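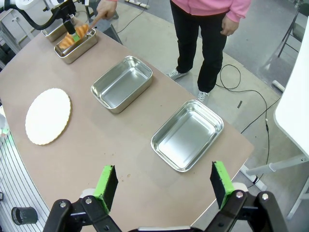
Carleen Rutherford reckons a written rule sheet for a two-arm food handling table is mostly theatre, and that a sensible operator with a hand near the stop button is worth more than any laminated page. I have some sympathy. I have read a great many rule sheets, and most of them were written to be shown to a visitor. All the same I think she is wrong about this kind of table, and what follows is how to write a sheet short enough that people will use it.

You will need an hour with the robots stopped, a roll of tape, a tape measure and one other person who is willing to argue. If your site comes under a formal machinery standard, that comes first. None of this replaces a proper risk assessment, whatever the integrator told you over lunch.

Step 1. Decide who may stand at the table

The usual line is that small arms are "collaborative" and people can therefore stand where they like. I don't trust that word. An arm that is gentle with an open hand may be a good deal less gentle when the hand is between a gripper finger and the rim of a steel tray. The arm's data sheet covers the arm. It does not cover your trays, your finger pads or the edge of your table.

So write down one position, at one side of the table, where a person may stand while the arms are live. Mark it on the floor. Anyone else stays behind a second line. With two arms, make sure that position can be reached without passing behind either base.

Step 2. Write the pointing rule

People point. They point at the croissant, at the tray the croissant ought to be in, at the arm that has picked the wrong one. You can forbid it, and you will be ignored before the first coffee. We tried a ban at the Mesitbridge unit and it lasted until roughly the middle of the first morning.

What has held up better is a distance. Fingers stay outside the row of trays whenever either arm is enabled. If something inside the row must be touched, both arms are paused first, and the person who paused them is the only one who restarts them. Bevan Hapeta wanted the rule to say "the nearer arm". I'd resist that. The nearer arm changes halfway through a task, and the person pointing is looking at the pastry.

Step 3. Fix the start layout

Put tape corners down for each tray and for the cake board, and start every run from them. An empty tray is very light and a finger that catches the rim will shift it. After that, the arms are working to one layout and the people to another.

Keep cups, pens and loose tools off the tabletop. If there is a ledge or base beside it, decide whether things may stand there and write it down either way. Leaving it unsaid means yes.

Step 4. Give each arm its own ground

Draw a line across the table. Each arm keeps to its side except during a named handover, and at a handover only one arm moves. This costs time. We lost 4 seconds a cycle at first and got 2 of them back with better waiting positions. I was told the planning software made the line unnecessary. Perhaps it does, on a day when every tray is where the software believes it is.

Step 5. Treat the pads as food contact parts, or admit that they aren't

This is where I find the most wishful thinking. Rubber-faced pads grip a croissant nicely and nobody asks what they are made of until a customer does. Ask your supplier in writing whether the pad material is suitable for food contact, and at what temperatures. "Food safe" said over the phone is no use to you.

If you can't get an answer, the product is test product. Label it, bin it at the end of the session and do not let it anywhere near the staff kitchen. Isla Harawira added that last part to our sheet, and I didn't ask which day prompted it.

Crumbs belong in the same step. Choose when the table gets wiped and put it on the sheet. We do it at every tray change, arms paused, and look over the finger linkages and bolts while we're there.

Step 6. Cables on the floor

Walk from the marked standing position to the stop button with your eyes on the table, as you would in a hurry. If your foot meets a cable, the route is wrong. Move the cables, or cover them, or move the button. Power strips and plugs go where a person stepping backwards will not land on them. Chairs go outside the second line.

Step 7. Test the stop, and write down what it stopped

Press it with both arms moving and something in a gripper. Does the gripper hold or let go? Either may be acceptable, but the person at the table should know which. Do it at the start of every session. Fleltgate's own log had 3,638 cycles in it and only 5 stop tests, which I would not call a safety record.

Step 8. Cut the sheet down

One side of paper, large type. Strike out any line that describes an attitude ("take care", "be aware") and keep the ones a person could be seen to break. Then have someone who didn't write it run a session from it. So-ying Cheung did ours on a Friday and sent it back with the handover rule crossed out and "which arm is left?" in the margin. We now have stickers on both arms, and the sheet goes up for review again in March.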